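Section 4: Setting Up Your Callik Wallet and Recovery Phrase

Read this section all the way through before you start. Set-up takes one sitting and can't be paused after step 4. If you close the app partway, the unfinished wallet is deleted and you begin again with a new phrase.

Before you begin

You need:

- The Callik device, charged to at least 85 percent
- The USB cable that came with it
- A phone or computer with the Zulside app installed
- The two recovery cards from the box, and a pen

Do not use a pencil. Pencil rubs off the coated side of the card.

4.1 Creating a new wallet

1. Connect the device to your phone or computer and open the Zulside app.

2. Hold the side button until the start screen shows. Choose New Wallet. If you already have a recovery phrase from another device, go to 4.3 instead.

3. Set a PIN of at least 6 digits. The device refuses repeated digits and simple runs such as 123456. Enter the PIN a second time to confirm.

4. The device now shows your recovery phrase, one word per screen. Write each word on the first card, next to its number. Press the right button to move on and the left button to go back.

5. When you reach the last word, the device asks you to pick several words from a list, in a random order. Check each one against your card, not your memory.

6. Copy the phrase from the first card to the second card by hand. Store the cards in two different buildings if you can.

CAUTION: Never photograph the recovery phrase, type it into a computer, or save it in a notes app or email draft. Anyone who has the words can move your coins from anywhere, without the device and without the PIN. Zulside support will never ask for it.

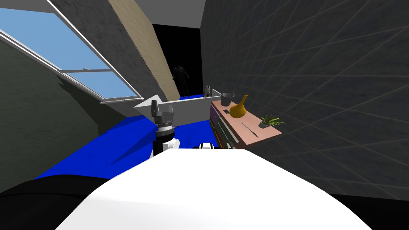 Note: The words are always in English, whatever language you chose for the menus. Spelling matters. If your handwriting is hard to read, use capital letters.

4.2 Setting transfer limits

Limits are optional, but we suggest setting them before you move any money in. They apply to outgoing transfers only.

1. In the app, open Settings, then Security, then Limits.

2. Enter a single transfer limit. The factory setting is 300 dollars. Transfers above this amount need the PIN and a button press on the device.

3. Enter a daily limit. The factory setting is 500 dollars. Once it is reached, further transfers are held until midnight, device time.

4. Press Save, then approve the change on the device screen. The new limits don't take effect until you approve them.

Note: Dollar amounts are worked out from the exchange rate at the moment you press Send. A transfer that was under the limit in the morning can be over it by afternoon if the price has moved. Network fees count toward the daily limit.

Lowering a limit works right away. Raising one starts a waiting period, shown as a countdown on the Limits page. You can cancel the change at any point during the countdown.

4.3 Restoring a wallet

1. From the start screen, choose Restore.

2. Set a PIN as described in 4.1. It doesn't have to match the old one.

3. Enter the words in order, using the device buttons. After the first few letters the device offers matching words - scroll to the right one and press both buttons together.

4. Wait for the app to scan for past transactions. Leave the cable plugged in. A long history can take several minutes to load.

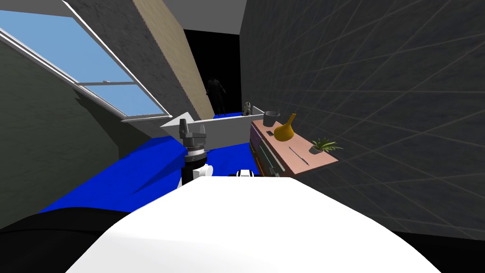 Simulated attic room, white partition ahead

If the balance shows zero after a restore, first check that the app is set to the correct network. Next, check for an added passphrase. A wallet made with a passphrase opens as a different, empty wallet if the passphrase is missing or typed with the wrong capitals.

CAUTION: Five wrong PIN entries in a row will erase the device. Your coins are not lost, but you will need a recovery card to reach them.

4.4 First transfer

Send a small amount first and wait for it to show as confirmed. Compare the full address on the device screen with the one in the app - all of it, not only the first and last characters. If they differ, unplug the device and do not send anything.

Related articles

Updating Callik firmware
Adding a passphrase
Connecting to the Magyar exchange
Moving from a Lutilau wallet
Lost or damaged recovery cards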